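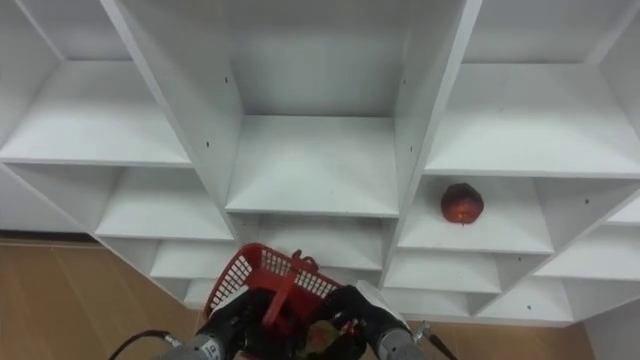 White shelves and a red basket.

I have been trying to do a proper weekly shop since February and I think I have finally cracked it, so forgive me if this one goes on a bit.

For years I was a top-up shopper. You know the sort - into the little Skirura on the corner on the way home, out again with a bag of pasta, a pepper and something on offer that I didn't need. Next day, same again. I never had anything in, and yet the fridge was always full. There were four open jars of mustard in there at one point (I don't even like mustard that much!).

What changed was a bank statement. I sat down one evening with a cup of tea and a highlighter and marked every food shop I'd done in the month, and by the end the page was more yellow than white. I won't tell you the total. I will tell you that I had been telling people quite confidently that I spent 60 pounds a week, and I hadn't been anywhere near it.

So, rule one: a list. I'd always thought of lists as a bit joyless but my friend Mwanaisha Mbwambo has kept hers in the same notebook for years and she let me have a nose through it. She doesn't write down ingredients first, she writes down dinners. Monday-type dinners (quick, one pan), a soup, something with rice, something that makes enough for lunch the day after. Then the ingredients go on the opposite page, in the order she walks round the shop. I copied that straight off and it's saved me so much wandering up and down looking for cumin.

My first go was a disaster. I planned seven dinners for seven nights, all new recipes, including a lentil thing that needed to soak overnight and which I discovered at half past six on the night we were meant to eat it. We had toast. Now I plan five and leave two alone. One of those turns out to be eggs, nearly always, and the other is whatever is left in the bottom drawer, grated into something.

Rule two is going in the evening. I used to go mid-morning with everybody else and come home cross. After eight o'clock it's a different place altogether, you can stand and read the back of a packet for as long as you like. You do have to be a bit relaxed about fruit and veg by then. I wanted 9 lemons for a batch of curd last month and came home with 2, and very sorry ones at that. But the bread is reduced, and reduced bread is perfectly good bread if you slice it and freeze it the same night.

Rule three I got from Henrik Heitmann at work, who is very strict about it: use a basket for as long as you can bear to. A trolley swallows things up. With a basket you feel every tin in your elbow, and by the time you get to the biscuits you are really asking yourself questions. I can't manage the whole week's shop that way, but I do the fresh things in a basket and then the heavy stuff separately, every other week, with the car. Flour, tins, oil, washing powder. That's the trip to Ehlers, out past the ring road, and I quite enjoy it now. I have the radio on.

Things I've stopped buying: bagged salad (slime by day three, every time), those little pots of fresh herbs, fancy yoghurt in ones. Things I buy more of: onions, frozen spinach, plain yoghurt in the big tub, apples. I've become a real apple person this year. They keep for ages in the bottom of the fridge, they cost next to nothing and they go in porridge, in a cheese sandwich, in a cake when they start to wrinkle. Inna Kobzar left a comment on the last post asking for the apple cake and I promise it's coming, I just keep eating it before I've measured anything.

A few of you asked about apps as well. I tried one, filled it in faithfully for a fortnight, and then forgot my password. The notebook lives on the side by the kettle and the pen is tied on with string.

As for whether it's made a difference to the money - yes, it has. Last month came in 80 pounds under the one with the highlighter, and that was with people over for dinner twice. The mustard is down to one jar too.

Next time I want to have a go at the freezer, which has got completely out of hand. There's a tub in there labelled "brown" in my own handwriting and I haven't the faintest idea. If anybody has a labelling system that a lazy person can stick to, please leave it in the comments!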